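From: Ermanno Pellegrini
To: Grallach two-arm users list
Date: 30 Oct 2019
Subject: Re: left arm goes limp halfway through a fold

Hello Simin, and hello to everyone else who wrote to me off list with kind words about my last post,

Simin Hashemi wrote:
> We've had the same thing at Rokstead three times now. The left arm
> is fine on the small towels, then on a pillowcase it drops without
> any warning and the log only says "bus timeout, joint 6". Power
> cycle, and it behaves again for an hour. Did you ever find the
> cause, or did you just swap the servo? I'd rather not open the
> wrist if I can help it.

Please don't open the wrist yet! I did exactly that back in April, lost a whole afternoon to it, and the servo I took out is still running happily in our test jig. It was the cable the whole time.

What happened with ours is that the clip nearest the elbow had been pushed on too far down the link, so there wasn't enough slack left when the elbow folded in tight. Small towels never ask for that pose, and so we never saw it. Anything bulky does, and every time the arm reached across, the plug at the wrist end got a little tug. It took 272 folds on the Ferraro script before it let go for good, which sounds like a lot until you remember we run 900 on a busy day.

The part that bothered me more was what came after. With the left arm off the bus, the right one carried on with its half of the motion and dragged the other gripper along by the cloth. No harm done apart from a bent fingertip, but I had been about to reach in and straighten a corner, and I've thought about that more than once since. We've now set the Ukatetti controller so that a timeout on either arm stops both, with the limit at 100 milliseconds. It was on the second page of the safety settings and switched off when we got it, so do go and look at yours.

For the cable, I'd move the elbow clip up toward the wrist by a finger's width, bend the joint through its full range by hand with the power off, and watch the plug while you do it. If it moves at all, give it more slack. 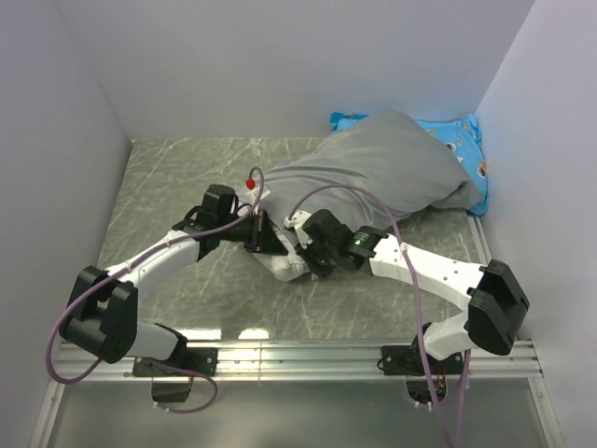

Does the cable need to be replaced once it has pulled loose?

Replace it if the plug feels sloppy or a pin looks bent, otherwise reseat it firmly and run a long test with hands well clear.

Simin, if you still get the timeout after all that, send me the log from just before the drop and I'll happily sit down with it over coffee. I have a couple of spare cables in the drawer too and can put one in the mail.

Warm regards to all at Rokstead,
Ermanno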